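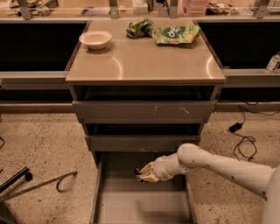

Drawer cabinet, notes
February 4, 2025

Bottom drawer first since that's the one people complain about. Emptied it last night, contents in the blue crate under Chutima's desk (labels, dead markers, the spare hinge screws, a Ticona catalog I'm keeping). Runs fine empty. With load it drags on the left about two thirds of the way out, then jumps. Same thing Mercedes wrote up when it had the clamp set in it.

Tried with weights from the scale kit:
no load – smooth both ways
2 kg – smooth, slight click going in
50 percent of what the old sheet allows – drags left side, need second hand on it
full – did not bother after that

So either the runner is bent or the whole cabinet is racked. Put the long level across the top, front to back is good, side to side it's off a hair toward the left. Terrazzo is not flat there, there's a dip near the drain. Shimmed left front foot with one plastic shim, drag is less but not gone. Leaving shim in for now, please don't kick it out when mopping.

Top
Bowl and the green snack bag are still up there, plus the crumpled wrapper. Whoever's snack, please take it. Wrapper goes in the bin, the bag too if it's finished, bowl to the sink. I want the top clear before the Juvo cleaner goes on because it needs the whole surface in one pass or you get a line where you stopped. Did that on the Tindmont bench last year and the line is still there.

Surface itself is OK. Glossy, no lifting that I could feel with a fingernail. Brown trim along the front is tight, pressed all the way along with my thumb and nothing moved. Was expecting worse after the glue business.

Upper drawer
Scuffs and scratches on the front, white ones, middle and toward the right. Tried a corner with a damp cloth, some come off and some don't. The ones that stay are into the paint I think. Chutima says melamine sponge, I say test it on the back side of the panel first, that gray goes shiny if you rub it. Not urgent. It's a drawer.

Middle drawer
Didn't touch, sticks a little in the mornings but so does everything in here. Keeps the calipers and gauge blocks and I'm not moving those without Mercedes around.

Gaps
Asked again whether the dark gap under the top is supposed to be there. Checked the Daston sheet, drawing no. 2911, yes it is, it's a finger space, no handles on this model. The one between upper and middle is the same idea. So not a missing part and we can all stop looking for it. I spent almost an hour on the shelf in the store room looking for a trim piece that doesn't exsist.

Bottom drawer, what goes back
Talked about it with both of them at lunch. Proposal:
– no clamps, too heavy, they go on the wall rail
– sandpaper, flat, sorted by grit, in the shallow trays
– cloths and the masking tape
– box of 100 nitrile gloves, one box only, rest stays in the store room
– nothing liquid!! floor of that drawer has no lip and last time the oil went strait through to the back

Mercedes wants a liner in there before anything goes in. Fine with me, there's an offcut of the ribbed rubber behind the door, need to measure inside width. Forgot to do it while I had the tape in my hand. Depth too, inside not outside.

Runner
If it still drags with the liner and the light stuff in, pull the drawer and look at the left runner properly. Two catches at the back, lift and tilt, don't force. Replacement pair from Daston would be March at the earliest according to Chutima, who called them about the other cabinet anyway. Could swap left with the one from the scrapped unit upstairs if the length matches – haven't checked, the number on it is painted over.

To do
measure inside of bottom drawer
cut liner
clear top, then Juvo
sponge test on back of panel
ask who has the key for upstairs
crate back from under Chutima's desk, she's already hit it twice with her chair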